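So the squad list is out and we have no left back

I've been putting off writing this because I wanted to calm down first. I have had two cups of tea and a walk round the block and I'm still cross, so you're getting it anyway.

For anyone new, I follow Findullow, which means I spend every August refreshing a page that never changes. We sold Conneely in the first week of the window (fine, good money, he wanted to go and he'd earned it) and we were told a replacement was "well advanced". Then we were told it was "progressing". Then the club shop put up a photo of the new away socks and I knew we were in trouble.

The replacement was meant to be Sesa. You'll remember him from the cup tie the season before last, when he ran our right side ragged and I said some things about him that I would now like to take back, please. He'd had his medical, he'd been spotted eating chips on the seafront, his cousin had followed the club account. And then the paperwork went in three minutes after the deadline. THREE MINUTES! I've been later than that for my own dentist and they still did the filling.

My friend Bushra Niazi reckons the blame is on the other club for sitting on the forms all afternoon. She may well be right, she usually is about this stuff, but I don't see why we were still haggling at teatime over a player we'd been after since the spring. Somebody upstairs wanted a bit more off the fee. I hope they enjoy the saving when we've got a centre half out of position getting turned inside out by every winger in the division.

What we've got instead

Young Nolitz, basically. I like him a lot. He played 61 minutes in the last friendly and put in one cross that I'm still thinking about, a proper whipped thing that deserved better than our striker's shin. But he's a midfielder, he's small, and he drifts inside the moment he gets bored. Every time he did it there was a gap behind him you could have parked the team coach in.

The other option is going to a back three, which we tried last autumn for four games and I don't want to talk about it. Or there's the free agent market, where the names going round are all either very old or coming back from a knee.
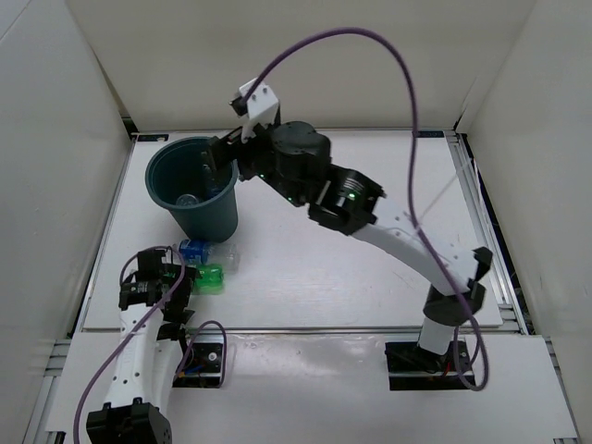
Will I still go?

Course I will. The season ticket's paid for, and it's 158 miles there and back to the opener, which I've already sorted a lift for. I've moved seats this year too, one block nearer the halfway line, so I'll have a lovely view of the left back area whether anyone's standing in it or not.

Prediction, as I do one every year and get it wrong: ninth. If Sesa's deal gets revived in January, seventh. If Nolitz gets injured before the clocks go back I'm not making any predictions at all.

Next post will be the pie rankings, I've got the new price list and there's plenty to say about it. If anybody has a spare for the first away game let me know in the comments, it's for my brother and he'll pay face value.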